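Subject: Re: [vikance-users] Black level drift after profile change
From: Yiran Feng

> With the Gekton profile my shadows clip below 21. Is the
> tone curve wrong, or is it the export?

It's the export. I ran three files through Stasum with the old profile and got detail in the cloth again:
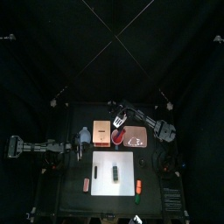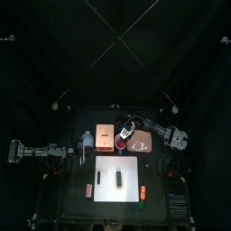
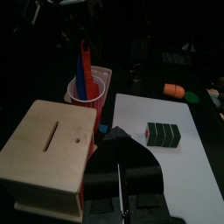

Old profile, default curve. First two: black fabric and pale cables. Third: light wood and red plastic.

The 1,995 release writes limited-range values but tags them as full. Set range to "full" by hand and leave the curve alone. Quality 100 makes no difference; I compared it with 51 and the shadows clip at the same point.

Lu's patch from October fixes the tag but not the embedded thumbnail — delete the thumbnail cache before judging anything by eye. If red still looks heavy after that, send me the histogram and the export log, off list if the files are large.

Yiran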